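11/27/23

Damp test on the Clirnar plaster samples, second round. The first set from April is no use for comparison as the lime was out of date, so I have started again with a fresh bag from Gridby and washed sand. Mix is 1 part lime to 2 parts sand by volume for every panel. Coats went on at 5 mm, left under sacking and misted morning and evening.

Weighed each panel dry before it went in the tray. Panel A was 1000 g exactly, which makes the sums easy. Water level in the tray kept at the pencil line, topped up from the jug. Took the rise from the lower edge with the steel rule, reading the highest point of the dark band and ignoring the odd streak at the corners. 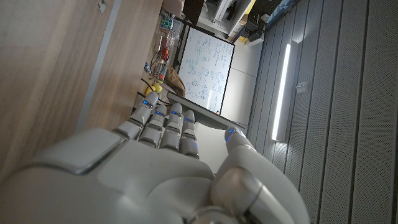 Panel A reached 34 mm by the end of the afternoon. Panel B, with the Bivutow additive, was slower to start but the band was much less even, so I do not trust a single reading from it. Iwona Żak suggests taking the mean of both edges and the middle. Will do that from now on and mark the old figures as single readings.

Salt bloom on C near the top. Brushed off, bagged and labelled, not yet weighed.

To do: order more sacking, check the scales against the brass weights, ask Yupanqui whether their sand is washed or only sieved. Leave D in the tray overnight.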